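Laundry Room News: Give the Washer Some Love

If you came to the December swap evening, you already know how much I enjoy talking about laundry. (Apologies to Halima Ajayi, who only asked me where the coat hooks were and got a full account of my dish towels.) So when the Stundville house newsletter had a free page this month, I put my hand up right away!

My subject is the front-loader, and in particular the part of it we all touch every day and hardly ever look at: the door and the rubber ring behind it. The washers in our shared room do an enormous amount of work. We have 33 households using it, and the sign-up sheet for last month ran to 316 loads, which made me want to go downstairs and pat every machine on the lid.

I learned most of what follows from Emese Juhász on the second floor. She ran a laundromat for years before she moved here, and she looks after a washer the way other people look after a good cast-iron pan. She spent a whole morning down there with me and a stack of old rags, and I came back up with gray fingertips and a new hobby.

Start with the door, and open it all the way. I used to open it just far enough to yank my sheets out, and that is how you end up leaving a sock behind. With the door swung right back you have both hands free, you can see the full circle of rubber, and there is plenty of room to park a basket below and let everything tumble down into it. I love this part. A whole load of towels landing in one warm heap is one of the best things about winter. 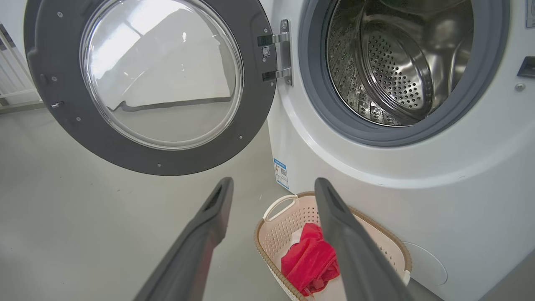 Door wide open, pink basket at the ready.

Now for the gasket, the thick ring of rubber between the door and the drum. It's made in folds, and the folds are where everything goes to hide. Put a dry rag over your finger and run it along the inside of each one, all the way around, pulling the rubber gently toward you as you go. Spend a little longer at the bottom, where water likes to sit. On our morning with the rags we found two hairpins, a guitar pick, a good deal of lint and a tiny knitted mitten that would fit a doll (it's on the windowsill if it's yours!).

If the rag comes away slimy, go around again with a cloth dipped in warm water and a drop of dish soap, then wipe with a clean damp cloth and finish with a dry one. Emese doesn't use anything stronger for a weekly wipe. She says people get carried away with sprays, and then the next person's pillowcases smell like a swimming pool.

The glass comes next. That big bowl shape in the door pushes the clothes back into the drum, so it gets rubbed by every pair of jeans in the building, and it picks up a film of soap that you don't notice until you clean half of it and compare. Do try it, it's wonderfully satisfying. A cloth with a little white vinegar on it is plenty for the glass, but keep the vinegar off the rubber. Wipe the rim as well, since that's the surface that has to meet the gasket cleanly when the door shuts. Go lightly near the latch – a soft cloth around it, no poking and no scrubbing.

Then there's the drum. Give it a spin with your hand before you load and listen for anything rattling. Coins, mostly. Trygve Sæther once heard a clink, reached in and found the key to his own bike lock, which he had spent a week accusing his brother of losing.

After your last load, leave the door ajar. I know some of us grew up being told to close it so the room looks tidy, but a shut door on a damp drum is how you get that swampy smell, and it gets into the towels and stays there. A gap as wide as your hand is enough when the room is busy. Take a quick look inside before you start the next wash, please, especially those of you with cats.

A few questions have come in already, so I'll answer them while I have the page.

Consuelo Magaña wants to know how much detergent to use. Less than you think! Our water is soft, and I've been using 2 tablespoons of liquid for a full load with no trouble at all, sheets included. If there are suds on the glass when the cycle ends, cut back next time.

Mieczysław Pietrzak wrote to ask whether the plastic baskets are for everyone. They are, and they're much kinder to your clothes than carrying a wet armful against your sweater. Rinse one out if you've had muddy things in it, and leave it where the next person can find it. He also asked if we could have a shelf for folding. I would adore a shelf for folding. Anyone with a spare board and a drill, please come and see me.

And to whoever slipped a note under my door about the hot cycle: yes, run one with nothing in the drum once a month. I've put my name down for the first one, at 7 in the morning before the rush, and there's a line on the sign-up sheet for the month after.

The rag bag hangs on the hook behind the laundry room door. Take a clean one, use it, and drop it in the bucket when you're done. I wash the whole lot together on the weekend, and we could use more if you have old T-shirts or flannel pajamas to cut up. Cotton is best. Please snip off the buttons first – I found one in the gasket yesterday, and I'm fairly sure it was mine.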